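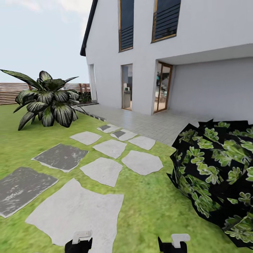
Why train an arm policy in a simulated yard when the robot will have to work in a real one?

Simulated episodes are cheap to collect and easy to reset, and the exact state of every object is on record. The price is that some of what the policy learns will be wrong, and you have to find out which part. Most of this session is about how to find out.

Robot Learning, Handout 7
Co-training on simulated and real demonstrations
Notes by Birutė Kalniņš, revised 21st April

Read before class: the method section of the Pemero report and the two pages on action spaces from Handout 4. We will not go over action spaces again.

1. The setup

The Pemero study used a two-arm robot with a parallel gripper on each arm. A person drove the arms through a pair of hand controllers, first in the Nondum simulator and later on the real machine. Both sets of demonstrations were stored in the same format: camera images, joint positions, gripper openings and the commanded action at each step.

There were 2625 demonstrations in all. Of these, 1691 were simulated and the rest were real. That makes the simulated share just under two thirds by episode count. By time step it is lower, because the simulated operators worked faster. They had no fear of breaking anything. Keep the difference in mind when you read a paper that gives a "sim ratio" and doesn't say whether it is counting episodes or steps.

The simulator had 10 yards, each with a house, a lawn, a fence and planting of some kind. Tasks were short: reach to a named place, pick up a small object, put it down somewhere else, pass it from one gripper to the other. The learner was a standard imitation policy that predicts a short chunk of future actions from the current images and joint positions. Nothing in the network was new. The contribution is in how the data was mixed and how the result was tested.

2. What the policy sees

The policy takes a forward view and a view from each wrist. These are different problems for transfer and it helps to treat them separately.

The forward view has a lot of background in it. Trees, fences, walls and sky take up most of the pixels, and the grippers and the object may take up very few. A policy trained on too few yards can learn to use the background as a clock or a map. If the operator always starts a reach from one spot, then the position of a fence post in the image is enough to predict the first motion, and the policy has no need to look for the object at all. Training loss will not show this. It goes down either way.

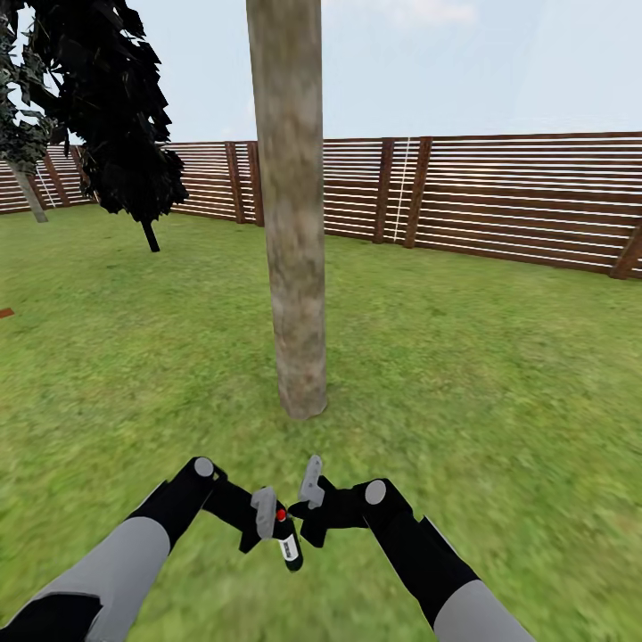
Raimonds Laur's test for this is simple and you will use it in the lab. Take a held-out episode, keep the images, and replace the object's pixels with whatever the renderer draws when the object is removed. Run the policy on both versions and compare the predicted actions. If they barely differ, the policy isn't using the object. In the Pemero work the early models failed this test on reaching tasks and did better on handover, where the object is near the fingers for most of the episode.

You can only do this cleanly in simulation. On real video you would have to paint the object out by hand or with an inpainting model, and then you are testing the painter too. So one good use of a simulator is as a place to take a policy apart, even if none of its data ends up in training.

3. The wrist view

A wrist camera sees the fingers and whatever they are over. It has almost no background in the usual sense, so it should transfer better, and on hard, well-textured surfaces it does. Grass is the awkward case. Rendered grass is very often a flat image stretched over the ground. From a few steps away it passes. From close up the texture runs out of detail and turns into soft streaks, while the fingers in the same view stay sharp.

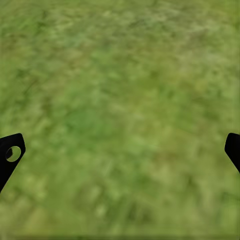

A network will pick up on that. Sharpness of the ground becomes a cue for height: the closer the wrist, the softer the texture. The cue is perfectly reliable in the simulator and useless outdoors, where real grass shows more detail as you come down to it. Tarmo Sepp, who did the first real trials, reported arms that stopped well short of the lawn and closed the gripper on air. The group spent a good while looking for a calibration error before anyone thought of the texture.

Three fixes were tried.

Blur augmentation. Each wrist image is blurred by a random amount during training so that sharpness stops carrying information. It costs nothing to set up. It also throws away real detail on small objects, and picks got slightly worse.

Texture replacement. The ground texture is swapped for one from a larger set at the start of each episode, with a random scale. This was the best of the three for reaching height. It needs the episodes to be re-rendered, so you must have stored the full simulator state and not only the images. Store the state.

Dropping the wrist views from simulated episodes. The simulated data then trains only the forward view, and the wrist encoders learn from real data alone. It worked better than most of us expected when there was plenty of real data, and badly when there wasn't.

4. Mixing

Write the loss as a weighted sum:

L = w * L_sim + (1 - w) * L_real

where each term is the mean over a batch drawn from that source. The weight w is the thing to tune. Setting w by the natural share of the data is a common default and there is no good argument for it. The natural share only tells you how long each operator stayed at the controls.

Aparecida Caldeira swept w with everything else fixed. The curve is flat in the middle and falls off at both ends. With w near 1 the policy hardly sees real images and fails for the reasons in section 3. With w near 0 it is the real-only baseline. The flat middle is useful to know about: you don't need a fine search. Try a low, a middle and a high value, and spend the saved time on evaluation.

The best w moves as real data is added. More real data, smaller w. If you collect another round of real demonstrations, don't carry over the old setting without checking it.

5. Contact, and what counts as touching

Simulators treat contact as a yes or no matter, with a small margin around each shape. The shape used for contact is often simpler than the shape that is drawn. A tree trunk may look rough and slightly frayed at its end while the contact shape is a plain cylinder. The gripper can then stop at a surface that is not where the picture says it is.

For the policy, the drawn shape is all there is. If the arm in the demonstrations always stops a little early, the policy learns to stop a little early. For a reach this may not matter. For a grasp it does.

Check it before you collect anything. Drive one gripper slowly up to each large object, log the distance at first contact, and look at the rendered image from the same step. Do this for trunks, posts and steps as well as for the things you mean to pick up, as arms brush against scenery more than you'd think. 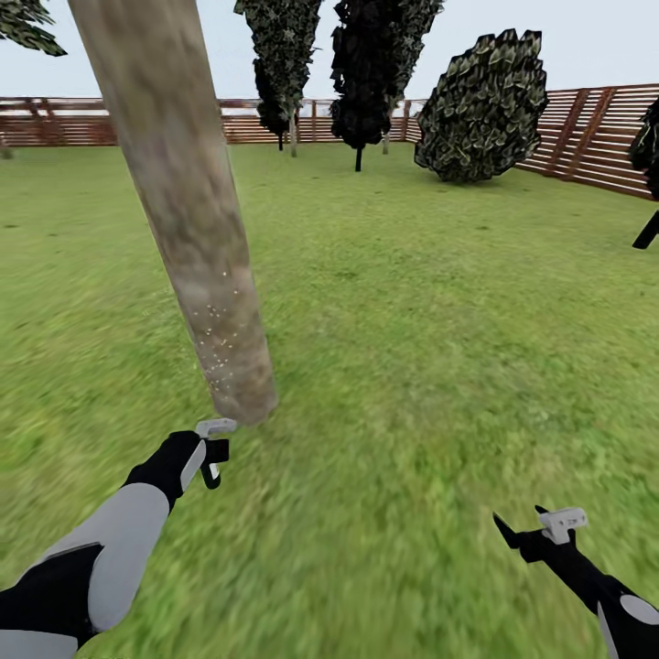 Figure 4. Left gripper just below the lower end of the leaning trunk; right gripper low over open grass.

Log three numbers for every such approach: the gripper's distance to the contact shape, its distance to the drawn mesh, and the commanded opening. If the first two disagree by more than the thickness of a finger, fix the asset or leave it out of reach.

6. Evaluation

The main result rests on 800 real trials. Each policy got 10 trials on each object, with start positions marked out beforehand and the policies run in shuffled order, so that a change in the light would not fall on one policy only. The person resetting the object did not know which policy was loaded. Copy this part even if you copy nothing else.

Ten trials on one object is a small sample. One more success moves the rate by ten points. Seven out of ten against five out of ten tells you very little, and you should not write a sentence about it. Pool over objects first, then give an interval. The report does break things down by object in an appendix, and Ieva Siliņa's note there says the rows are for finding failures and should not be used for ranking. Please read the note before you quote from the table.

Pooled, the co-trained policy beat the real-only policy on reach and place. On handover the two could not be told apart. Simulation-only came last on everything.

Also look at what simulated success tells you about real success. Across checkpoints of one run, very little: the checkpoint with the highest simulated score was often not the best on the lawn. Across different mixes the order mostly held - good enough to drop the worst candidates before booking robot time, not good enough to choose the winner.

7. For the lab

Use the Amarasinghe data split, not the full set. It is smaller and loads on the lab machines.

Train with three values of w. Keep the seed and the number of steps fixed.

Run the object-removal test from section 2 on the forward view for each model. Plot the difference in predicted actions against time within the episode. Say where the line starts to rise, and what the arms are doing at that step.

Run the same test on the wrist views with the ground blurred and the object left alone. A large change in predicted vertical motion is the height cue from section 3.

Write up no more than two pages, plots included. The lab is in the Sutton room and reports are due in the first week of May. Handout 8 covers action chunking and assumes you have the three models saved, so don't delete the checkpoints.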